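Household Textiles and Care, course handout
Unit 7: Clothes and bedding in the home
Teacher: Selvaraj Bhuiyan
Reading: Kasten, course reader, chapter 2

In this unit we study what happens to a textile after it is bought. Please bring your notes from the May session on fibers.
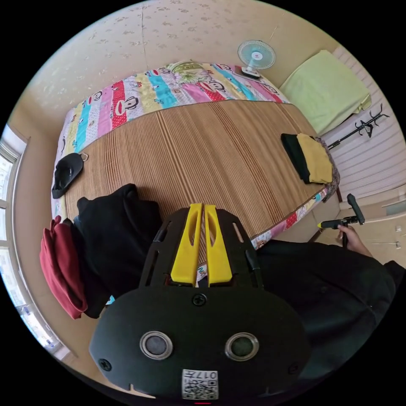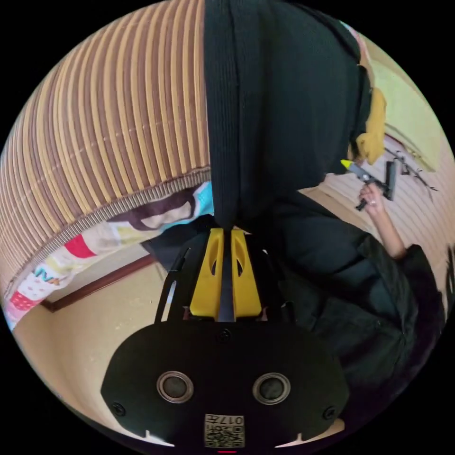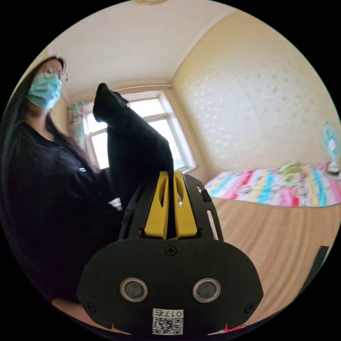
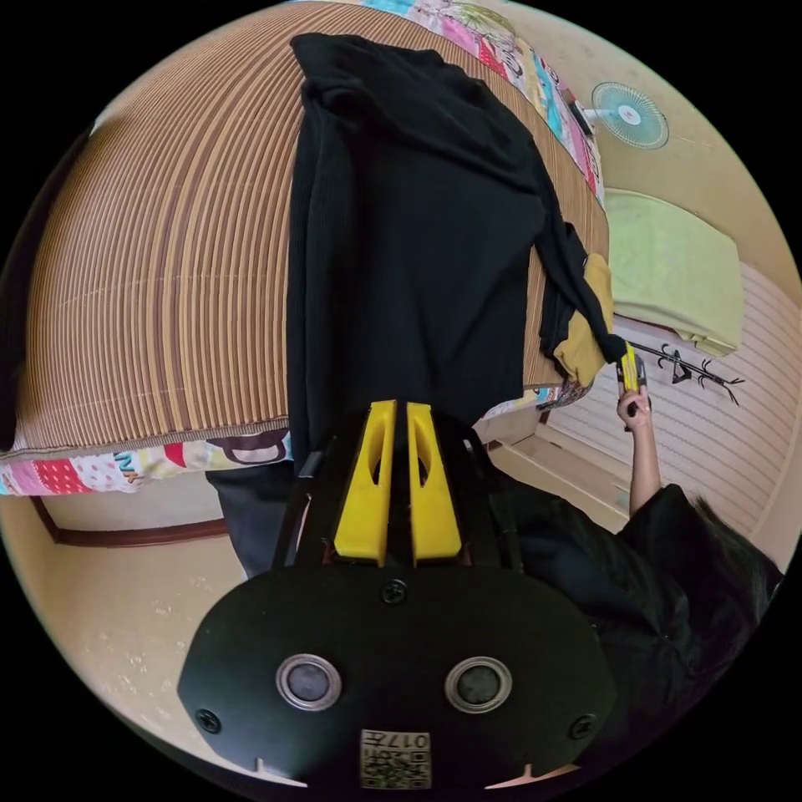 Fig. 1 to 4. At home. In the last one, a black knit garment on a bed with a woven mat.

1. Knitted and woven
A woven cloth has two sets of yarn which cross each other. A knitted cloth is made of loops. The loops can open and close, and so the cloth stretches. For the same reason a heavy sweater becomes longer if it hangs for many weeks. Store it folded.

2. Folding
Close the buttons first. Lay the garment with its front side down, bring the sleeves to the back, then fold from the bottom. Do not press the fold with the hand. Wool remembers a sharp fold for a long time.

3. Bedding in warm places
In many warm regions people sleep on a mat of reed, bamboo or palm leaf. The mat lets air pass under the body. It should be wiped with a damp cloth, dried in shade and rolled, never folded, or the fibers will break.

4. Patchwork
Patchwork began in many countries as a way of saving cloth. Before washing an old piece, test each color separately with a wet white cotton. Red is often the difficult one.

Homework
Choose one textile from your home and write 8 sentences about its care. Give it to Torben Kasten by 21st November.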